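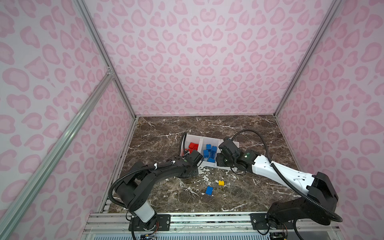
About Us

Favum is a shared workshop on the ground floor of the old Dastbridge print works. It houses one wood bench, one metal bench, an electronics corner and the cell, a two-arm tabletop robot build that has taken up most of our evenings. The workshop belongs to its members. There are 81 of us at present, and dues cover rent, power and consumables.

The Cell

The cell is an open-front box on an aluminum extrusion frame. Three walls carry a pink leopard print, chosen by vote. The floor is a marble-patterned tabletop. Both arms bolt to a grooved rail along the front edge, one bracket each, so either can be slid sideways or taken off without disturbing the other. Cables run in corrugated conduit along the top of each arm, with enough slack at the gripper for full wrist travel.

The current job is sorting toy building bricks by color into a three-compartment tray. Red goes left and blue goes in the middle. Bricks were picked because they are cheap, they come in consistent sizes and a dropped one does no damage. The arms do not yet hand parts to each other. That is the next item on the list.

Who Does What

Wanpen Nilsuwan: frame, rail and brackets. Also keeps the drill press in order.
Chalerm Nakpan: motor wiring and controller boards.
Noémi Csonka: motion code, calibration, logging.
Ekkachai Onsri: grippers and printed parts.
Jintana Kaewmanee: memberships, inductions, the key list.

How We Work

Every sorting run is logged. The log stood at 1,346 runs in June 2019. Failed runs stay in it with a short note on the cause. Joint offsets are checked after any bracket is moved, and the conduit ties are replaced when they start to slip. Drawings and code are open to all members, and printed copies are in the binder by the door.

Joining

New members attend one induction before using powered tools. Use of the cell requires a second session with Noémi or Chalerm, held when two or more people have asked for it. Send requests to the membership desk with the tools you want to use and any training you already have.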